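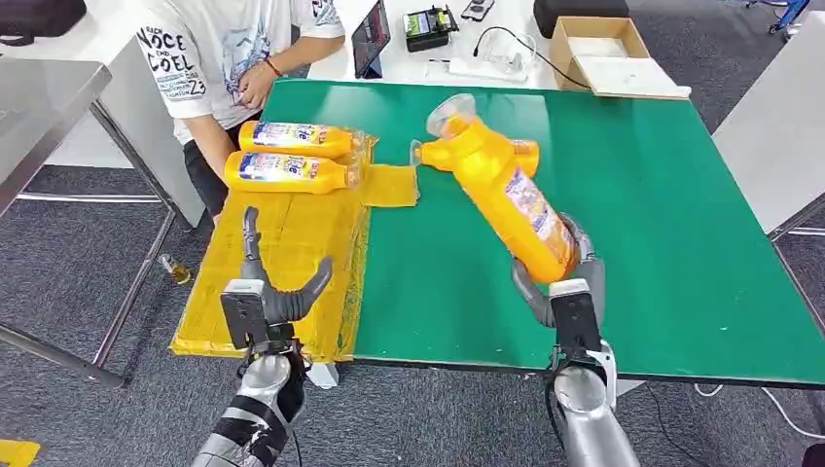
I've been on nights at Hondport since March, and my whole job is one machine. On paper it's Cell 53. I call it Moynihan, after the firm that sold it to us, and it calls me Operator 11, so we're about even.

Moynihan has two good hands and a rotten left thumb. Every shift starts the same way: I wipe the fingers down, wake up the left side, then the right, and ask for a fist. The right makes a lovely fist. The left goes three quarters of the way and has a think about it.

"Tendon slack," said the screen on 3rd February. It had said that 57 times already that week (I'd been keeping a tally on my sleeve of biscuits). So off came the cover, out came the little hex key, and I gave the thumb a quarter turn. Then another, for luck, which you're not meant to do!

"Try that," I said.

It picked up a bottle. It held it a bit longer than the program asks, tipped over like somebody reading the small print, and put it down facing me. Then it did the next one, and the next, all facing me, all night long.

I looked in the log before I went home, expecting a fault. Line 663 had the job time, the grip force and the thumb angle, same as ever, and in the notes box, where only operators can type, it said: better, thanks.

I put the hex key back in the drawer and went to catch my bus.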